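Home Threads Authors Archive Join
Search the list... Go

Plilham Kitchen List
Subject: Re: salt cod, how many changes of water?
From: Lotte Wouters
Date: 23 January 2016

Nataša Dervishi wrote:

> I bought a piece of salt cod at Walus, the thick part from the
> middle, 431 grams. The paper says to soak overnight. I soaked it
> overnight and it was still so salty we could not eat it. My
> mother-in-law says two days, the man in the shop says one day but
> with running water, and I do not want to leave the tap on. How
> many times do you change the water, and does it go in the fridge?
> Also the fish was a bit like rubber in the centre. Is this from
> the soaking or from the cooking?

Dear Nataša,

One night is enough only for the thin tail pieces. For a thick piece from the middle I soak 36 to 48 hours, always in the fridge, and I change the water morning, afternoon and before bed. Please do not use running water. It is a waste, and in summer the tap water is too warm for fish.

First I rinse the loose salt off under the tap and cut the fish in pieces of the same thickness, otherwise the thin side becomes tasteless while the thick side is still salty. Then I lay the pieces skin side up on a small rack in a deep bowl. The salt goes down to the bottom of the bowl, and the fish should not sit in it. With 431 grams I would use three litres of cold water each time. Put a lid on, or your butter will taste of cod.
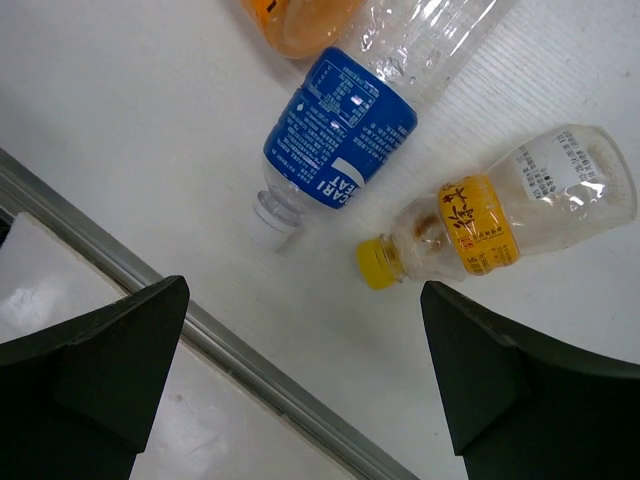
On the second day you must taste it. Pull a small flake from the centre of the thickest piece, not from the outside, and chew it raw. It should taste like food that somebody has seasoned well. If you make a face, give it another change of water and six more hours. Some people in the list archive write that the soaking water must be bottled, and I tried this once when our tap water smelled strongly of chlorine. If you want to do the same, look for the small table on the label. On a clear bottle with a wide blue label it can be in tiny white characters, and I need my reading glasses for such printing. Choose one with low sodium. For me the difference in the fish was very small, and now I only let the tap water stand in an open jug in the fridge.

About the rubber: I think it is from the cooking. Salt cod should never boil. I put it in cold milk and water, half and half, warm it slowly until the first small bubbles come at the side of the pot, then turn off the heat and leave it ten minutes with the lid on. If you have a thermometer, 67 degrees Celsius in the liquid is plenty. At a full boil it gets tight and squeaks between the teeth.

For fritters I take 115 grams of cooked fish, without skin and bones, to 157 grams of dry mashed potato, one small egg and a lot of parsley. No salt in the potatoes! I made this mistake in November for eight guests.

Next time you can try the cod from Paredes, in the paper box. It is cut more evenly, although the price is not friendly. The Gestari one I did not like, it had many small bones.

I hope this helps. Write to us how the second piece goes.

With kind regards,
Lotte

Recent in this list
Re: Smoked mackerel pâté, too dry
Freezing squid before or after cleaning
Re: Re: Which pot for mussels?
Fish stock went cloudy
Looking for a recipe with dried shrimp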